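Desk notes: lamp, pens, notebook

Filed under: home office, small jobs

The work table got its August reset on Wednesday evening. I do this every six months and keep notes, mostly so I can look up next time what I decided and ignore it. The table is the big brown one from the old Toivonen office, bought when they moved out of the second floor. It is deep enough that anything placed at the back gets forgotten, so the reset is largely a matter of deciding what is allowed to live at the back.

Current allocation:

Back edge: pen holder.
Middle: lamp.
Front: notebook, and whatever is being worked on.
Drawer: everything else.

The pen holder is clear plastic and cost next to nothing. I have used metal mesh ones and a ceramic one. Mesh collects lint and the ceramic one chipped. With clear plastic I can tell which pens are in it without pulling them out. The rule is one of each kind in the holder and spares in the drawer. A red marker for corrections, a blue pen for ordinary writing. Caps stay on. Girish Singhal keeps his pens tip up so that he can pick by color, and then wonders why they dry out. Markers stored tip up starve at the tip. Flat is best, tip down is fine.

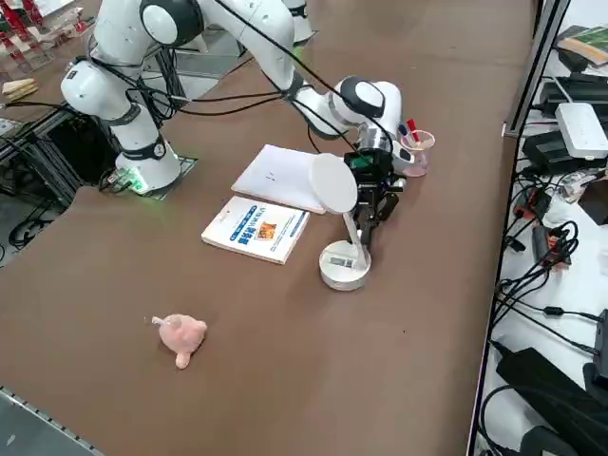

The notebook is the part I changed most. I had been running two, one for measurements and one for lists, and in practice both held both. They are now merged into a single book with a plain white cover. Numbering goes in the top outside corner, by hand, before anything else is written. I leave the first 6 pages for an index and fill it in at the end of each week. Agata Sala told me to do this years ago and I resisted on the grounds that I would remember where things were. I did not.

Paper weight matters less than people on the Vedov forum claim. The blue pen does not show through. The red marker does, so corrections go on right-hand pages only and the backs are left blank. This wastes some paper. I have accepted it.

Lamp position took longer than everything else combined. The lamp I use has a flat round head, a thin stem and a round weighted base, all white. A weighted base has two advantages over a clamp: it does not mark the table edge, and it can be moved with one hand. The disadvantage is that it occupies table, and the footprint is always exactly where I want to put a ruler.

I tried it on the left first. I am right-handed, so the left is the textbook position and puts the shadow of the hand away from the writing. The problem is the window, which is also on the left. In the evening that makes no difference, but in the morning the right half of the table is dim. On the right, the shadow falls across the line being written. Center back is the compromise: head tilted toward the chair, base far enough back that my forearm clears it, the edge of the head just over the top of the notebook. For the record, the front of the base is 31 cm from the front edge of the table.

Hilkka Laitinen, who does lighting for shops, suggested measuring the result. She lent me a meter. At the notebook I got a little over 300 lux with the ceiling light off, and more than I needed with it on. The reading falls away quickly toward the sides, so small parts still have to be brought under the head.

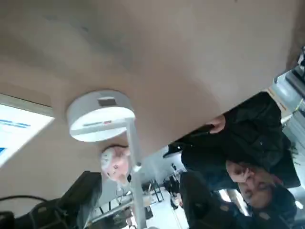
Tilt is the other adjustment, and the one I had been getting wrong. I used to set it from the chair and leave it there, and anyone standing across from me got the light in the face. A disc head on a slender pole puts very little between the light and people gathered close to the table, and you can't judge that from one seat. Now I set the tilt sitting down, walk to the far side, bend to table height and look back. If the flat face is visible from there, it comes down a few degrees and I check the notebook again. Two passes are usually enough.

Still open:

The lamp cable. It runs straight off the back and catches on the chair rail. Grorkar sells an adhesive channel that Iida Mäkelä likes. I have not ordered it.

The drawer, which closes if pushed from the left.

A second notebook of the same kind, before Pillbridge changes the cover again.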